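Search this site Enter keywords Go

Print this article | E-mail to a friend

Count the failures the same way you count the successes

By Tamara Cozma

Aug 15, 2023

6 min read

A paper on robot assembly usually gives you one number. The robot did the task so many times out of so many tries, and the number is high enough to be worth printing. I have written papers like that. I now think the single number hides most of what a reader needs, and I would like our field to stop accepting it.

My argument comes from one piece of work, so I will describe it. Our group at Haslinger spent the spring teaching an arm to put a desktop processor into its socket. We call the method Drollel. A person guides the arm through the job, a policy is trained on those recordings, and a second, smaller model watches the wrist camera and decides whether to go on, back off or stop. We trained on 740 demonstrations and then ran 200 test trials on boards still mounted in their cases.

Working inside the case matters. A bare board on a bench can be lit evenly and approached from any side. Inside a chassis there are cables, a fan and a drive bay, and the fingers have to come in between them. The socket contacts are small and bend easily. A processor lowered at a slight angle can look fine from above and still do damage. 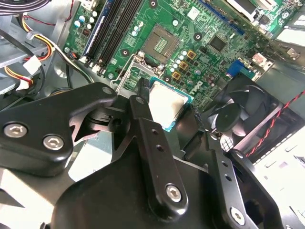
What should count as a success when a robot installs a processor? The part should be in the right orientation, fully down in the socket, with the contacts unharmed, and the robot should have done it without a person stepping in.

Few papers hold themselves to all of that. Many count a trial as good once the part is in the socket area and the gripper has let go. Some allow a retry and don't say so. Some allow a person to straighten the part between attempts. None of these choices is dishonest if you write it down, but they make the results impossible to compare. When we scored our own 200 trials by the loose rule and then by the strict one, the order of our two best policies switched. The one we had been calling better was the one that hurt more contacts.

That result changed my mind. I had thought of scoring as bookkeeping, something done after the research. In our case it decided which method we would have recommended.

Ffion Sayce, who ran most of the trials, had argued since April that we should inspect every socket under a magnifier after every attempt, including the ones that looked clean. I was against it. It slowed testing badly, and I wanted more trials. She was right. A larger set of poorly checked trials would have given us a narrower error bar around the wrong value.

There is a fair objection. Strict scoring is slow, and small labs can't wreck a board every time they want a data point. Ffion built a dummy socket, named Flundby after the street where she found the parts shop, that can be checked electrically in a few seconds. It is good for daily work. It doesn't behave like the real thing under side load, so we kept real boards for the final numbers. I think that split is reasonable — cheap tests while you develop, costly ones before you publish.

The other objection is that reviewers like a clean table. I have no good answer to that, except that I review papers too, and I now ask for the failures. I want to know how many were slips in the grasp, how many were bad alignment, and how many the robot stopped by itself. A robot that stops when it is unsure is worth more to a repair shop than one that finishes a few more jobs and ruins a board now and then. A single rate treats a safe stop and a bent contact as the same event.

We have put 1372 recordings on the Nisar server, with practice runs and failed attempts left in. Each has a plain text note saying what went wrong, if anything did. Some of the notes from the first 2 weeks are too short to be much use, and we haven't gone back to fix them. Other groups are welcome to score the whole set by their own rules. If they get a different ranking from ours, I would like to see it printed next to the rules they used.

Print this article | E-mail to a friend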